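Café en grains Meltedbridge, torréfaction foncée
Accueil > Épicerie > Cafés > Grains

Un café sombre, pour les gens qui trouvent que « notes de jasmin » est une remarque à faire chez le fleuriste. Le Meltedbridge sent le cacao amer, le pain trop grillé (dans le bon sens) et vaguement la réglisse. L'acidité a été priée d'attendre dehors.

Le mélange vient de la maison Duan, qui le torréfie par petits lots dans son atelier de Cisden. Les grains reposent six jours avant la mise en sachet. Nous avons essayé d'en attendre deux : le résultat a servi à parfumer le placard.

Pour l'espresso, comptez 18 g pour une extraction d'environ 30 secondes. En cafetière à piston, mouture grosse et quatre minutes de patience. Au lait, il tient tête – même à l'avoine.
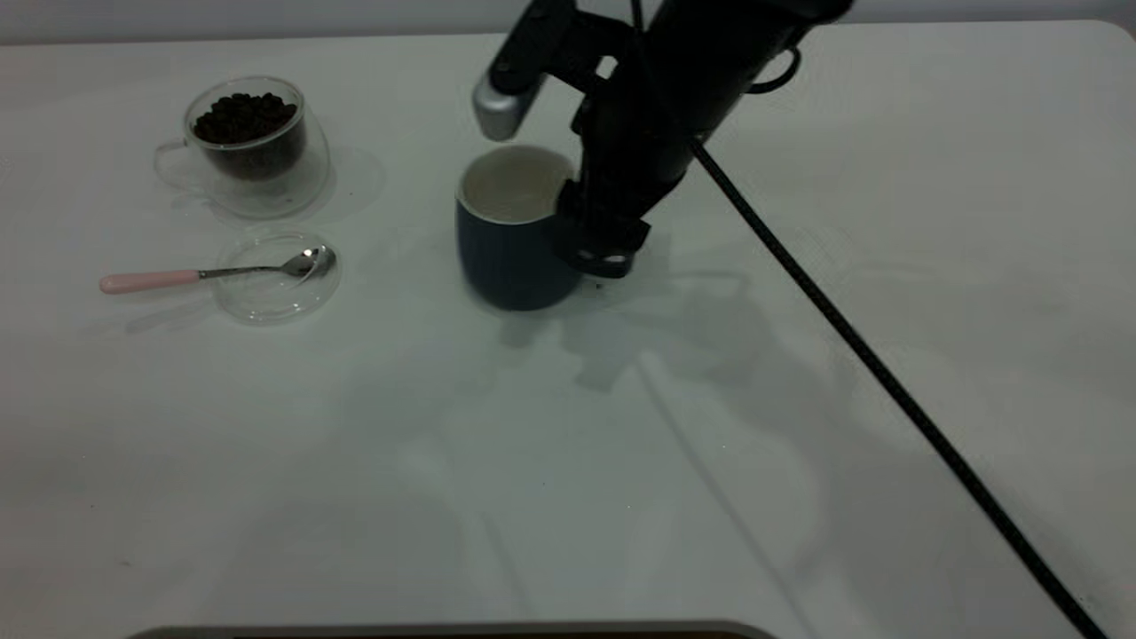
Grains entiers, torréfaction foncée. Tasse double paroi non fournie.

Sachet de 250 g : 13 €
Sachet de 1 kg : 46 €
Mouture à la demande, sauf « turc », notre moulin Flevden s'y refuse.
Conservation : à l'abri de la lumière, et pas au frigo, merci.
Prochaine torréfaction : septembre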